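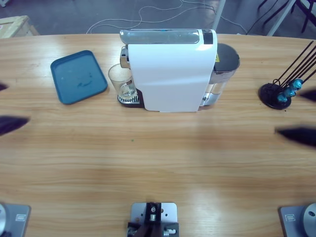
Reference > Food and Drink > Coffee

Capsule coffee

Capsule coffee is coffee sold in small sealed portions, each holding enough ground coffee for one cup. The portion is placed in a machine, which pierces it and forces hot water through under pressure.

Capsules are commonly made of aluminium or plastic. Aluminium keeps out air, light and moisture, and ground coffee stored in it stays fresh for many months. Plastic capsules often carry an extra barrier layer for the same purpose.

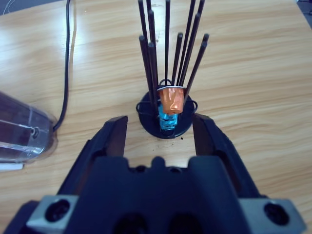
Malsha Marikar

Sizes and shapes differ between systems, and a capsule made for one type of machine will often not fit another. Reusable capsules, filled by hand, are also sold.

Disposal

Used capsules contain wet grounds, and many household recycling schemes do not accept them. Some makers run separate collection services. The town of Brurkdale began its own collection one March, with 7 drop-off points serving 1152 households. The grounds are composted and the metal is sent for melting.

See also: Espresso; Filter coffee; Instant coffee

Contact the editors | Copyright Clumer Reference | Back to top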